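How to clean gold plated jewellery without stripping it

Most advice on this is rubbish. Toothpaste is an abrasive, and so is baking soda paste, whatever your aunt swears by. Plating is a very thin skin of gold over cheaper metal, and once you've rubbed through it no polish will bring it back.

Start with lukewarm water and one drop of plain dish soap. Skip the branded dips. I tried the Murkix one on a pair of earrings and couldn't see that it did anything soap didn't.
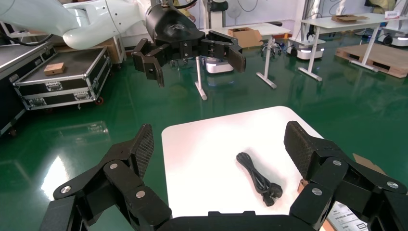
Wipe each piece with a damp, soft cloth. Don't soak it, particularly if the stones are glued in — water gets behind them and the foil backing goes dull.

For grime around the settings, use a baby toothbrush and hardly any pressure. If the colour starts coming off on the bristles, stop.

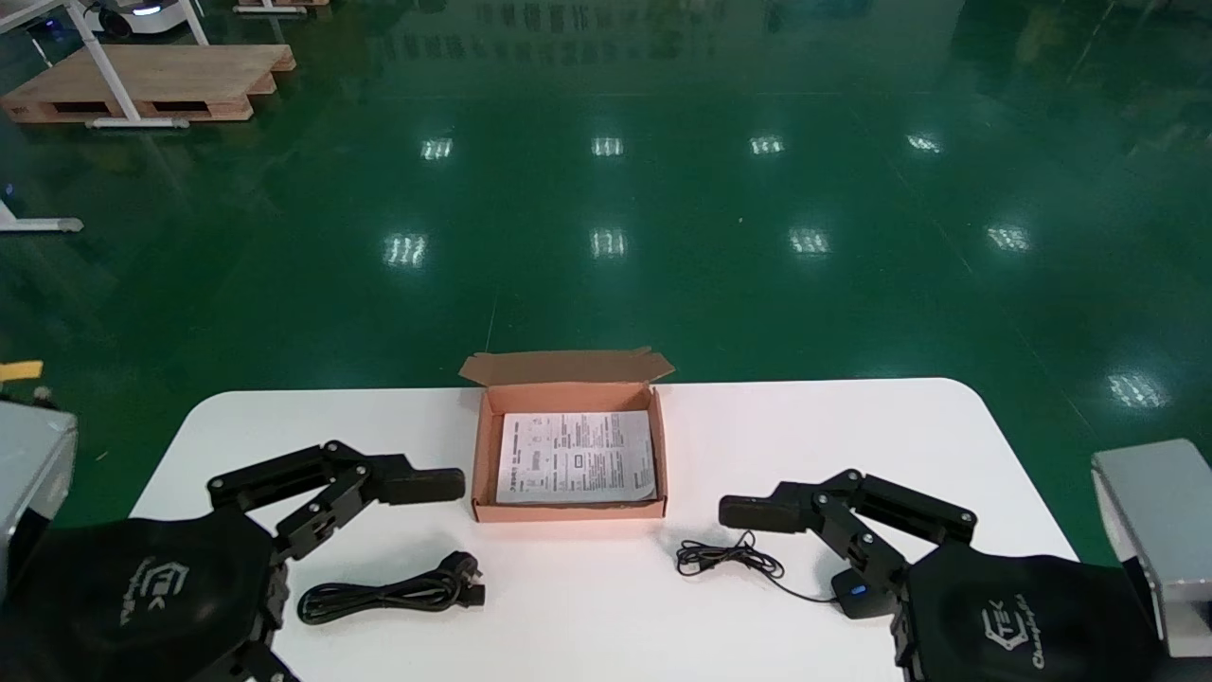 Thảo Bach

Pat dry, then leave everything on a towel for 4 hours before it goes away. Chains take longest.

I'm also unconvinced by "anti-tarnish" pouches. A small zip bag with the air pressed out has done the same job for my necklaces since July.

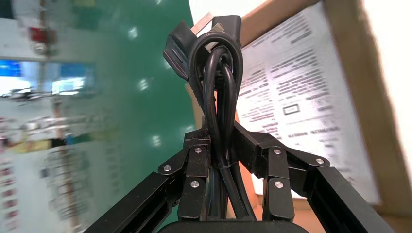
Perfume and hairspray go on first, jewellery last. And if a seller tells you their plating is lifetime, ask whose.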